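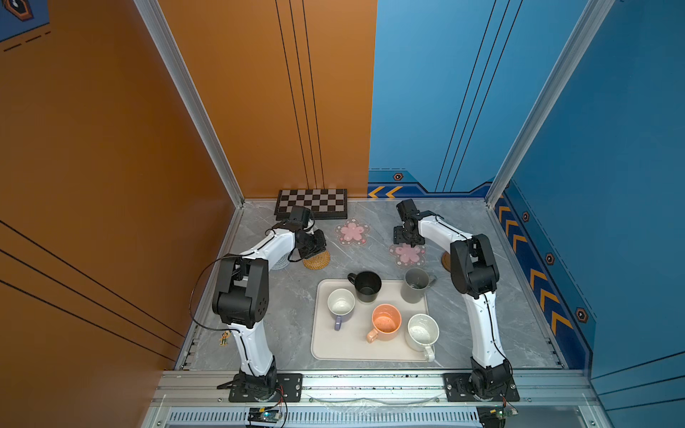 How long do you let a fresh coat of oil sit on butcher block before you wipe it?
Fifteen minutes or so, then wipe off everything that didn't soak in and leave it overnight before the next coat.

kmaurya
ok thanks, that's the short version I needed. Longer version of my problem — put Kutotex oil on the island Wednesday, went to pick up my kid, forgot. Came back and it's tacky all over. Like tape. Do I have to sand??

lorkby_fan
Don't sand yet. Put more oil on top, wait a few min, scrub with a gray pad, wipe hard. Fresh oil softens the gummy stuff. Worked on my desk.

Zbigniew Olszewski
Disagree. More oil on top of half cured oil is how you get a mess that takes 2 weeks to dry. Mineral spirits on a rag, windows open. Then wait a day.

lorkby_fan
I've done it 6 times, never took 2 weeks

Zbigniew Olszewski
Which oil? Kutotex has hardener in it. Yours probably doesnt.

lorkby_fan
Skeleck. ok fair, different stuff. Still wouldn't go straight to spirits where people eat

kmaurya
So which one lol. Also it's maple if that matters

brinehouse
Try both on the underside first. And lay your rags flat outside to dry, don't ball them up. Oily rags can catch fire by themselves, not kidding

kmaurya
did not know that about the rags. going outside now

Zbigniew Olszewski
Good call on the rags. Maple barely drinks anything so go thin. Thinner than you think.

dutchpan
I gave up on oil and got Vörös wax in February. Rub on, buff, done. Rings from glasses though — use coasters

brinehouse
wax over tacky oil is the worst idea in this thread

dutchpan
didn't say over tacky oil. After

kmaurya
Update: spirits on the underside, came off pretty easy. Did half the top, still a bit draggy by the stove but the rest feels like wood agian. If I sand the stove part is 220 ok?

Zbigniew Olszewski
220 fine. By hand, with the grain. Let it dry first or you just clog the paper.

lorkby_fan
220 is ok, I'd go 180 then 220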